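October, bench notes, block stock

Started 8.20. Carried on with the block stock for the Juto sets. The two colours we have settled on are the reddish brown and the dark green, both in the long narrow size. The pale yellow is dropped. It marked too easily and the second coat never hid the grain.

Stock count from the ledger, before today: 2053 blanks cut, 351 finished and passed. The gap between those two figures is mostly blanks still waiting for their first coat on the racks by the back wall. I went through the top two racks and the ledger agrees with what is on them. Did not get to the lower racks.

Length check. Took 16 from the latest Volel delivery and measured each with the long calipers. All fine on length. Two were over on width by enough to feel with a thumb when laid against a good one. Put those aside with a pencil cross on the end. If the next lot has the same fault I will write to Volel and ask what they have changed on the saw. The earlier lot was better than this one, and we paid the same for it.

Paint. The green from Clollico needs a longer stir than the tin says. I gave it five minutes with the flat stick and there was still a skin of darker stuff at the bottom. Second go with the drill paddle sorted it. Note for whoever opens the next tin: paddle first, slow speed, lid half on. The brown is no trouble.

Edges. Still knocking the sharp corners off by hand before the first coat, two passes with the fine paper. Tried doing it after the first coat on a few and it leaves a pale line that shows through, worse on the green. Keep to before.

Bins. The grey metal one is the best of what we have for mixed colours. Tall sides, slope inwards, so things stay put when it gets shifted along the table. The floor of it is scuffed and I thought about repainting, but both colours show up well enough against the light grey and fresh paint would only scratch again. Leave as is. The plastic tubs from Amegashie can go back to holding offcuts, their sides bow when they are full.
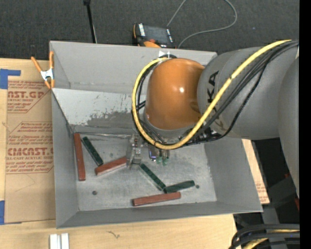

Small numbers in the bin are easier to look over than a full load. With three of each colour you can see every face worth seeing and turn them without knocking the next one. I had been tipping in a whole tray and then missing chips on the ones underneath. Going to keep to six at a time for the looking-over and see if the rejects change.

Chips so far are nearly all at the ends. Eight put back for filling this afternoon, more brown than green. Filler is the fine white, touch up with the small brush, leave overnight on the wire shelf. Don't stack them on each other while the filler is soft, I lost a pair that way last month.

To do:

- lower racks against the ledger
- order fine paper, down to the last packet
- new label for the reject box, the old one has come off
- ask Clollico if the green comes in the smaller tin
- wipe down the table under the bin, grit gets into the grain

Stopped at 4.45. Green lids are on, brush is in the jar by the sink.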